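Notebook, gripper comparison, cell 2
March, morning. Written by me, read by Mbali Zulu and Bronwyn Fairweather before it goes to the shared folder.

Print this page
E-mail this page
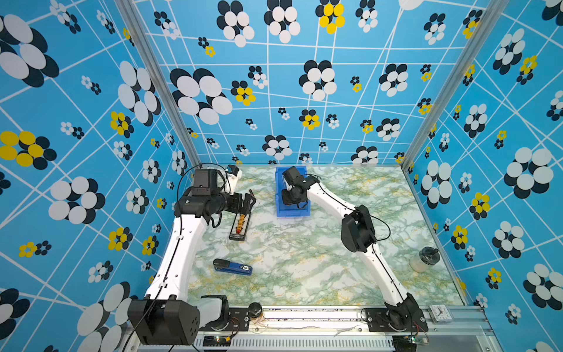
Today I started the comparison between the old finger pads and the Dutis pads. The question from Bronwyn was simple: do we lose small parts because the pads are too hard, or because the wrist camera gives us a bad estimate of the height? For this I kept the controller settings from last week and I changed only the pads. The left arm works at the black tray with the orange and yellow pieces, and it is the harder job, as the pieces stand in a row with little space between them. The right arm has the blue tray near the back wall. From the side camera its gripper hides a part of this tray, so for the right arm I must judge the grasps by the wrist camera only. I write it down now so that I don't wonder later why the side recordings were not used.

Settings: closing force at 90 on the Ultport scale, same for the two arms. Speed as before. I made 454 grasps in total with the old pads and the Dutis pads together, the log is in the usual place. I did not yet separate them by tray, please do not quote a percentage from it.

First impressions, old pads. They hold well when the fingers come down straight. When the wrist is turned even a little, the piece rotates between the fingers and touches its neighbor. I saw this many times on the left arm and almost never on the right.

First impressions, Dutis pads. Softer, and the rotation is smaller. But they are thicker, and in the row the outer side of the finger pushes the next piece before the fingers close. I tried to open the fingers less and it helped, but then the arm must be positioned better than I can do by hand. Mbali thinks we can cut the pads at the outer edge. I would prefer to ask Fahy for the thin version first, a cut pad is difficult to repeat.

About the camera. The height estimate was too low by 2 mm at the far end of the marble top and good at the near end. It looks to me like a tilt in the calibration and I do not believe the pads have any part in it. The glass jar is still a problem, the depth is full of holes there and the planner made a long way around it. I left the jar and the stapler where they were, because the runs should be comparable with the earlier ones.

Botport controller: stopped 2 times with a timeout on the right arm. I restarted it and continued from the same grasp. Both stops are marked in the log. The message was the same as in the winter, and I thought that this was repaired with the update. Mbali, can you look at which version we really have?

To do
- calibrate the left wrist camera again, with more points at the far end
- separate the log by tray and by pads
- write to Fahy for thin pads
- repeat the left tray with lower force, old pads only

14:30, added: Bronwyn asks if the order of pads was mixed. It was not. I did all old pads first and then all Dutis. Next time I will change them in blocks.

Print this page
E-mail this page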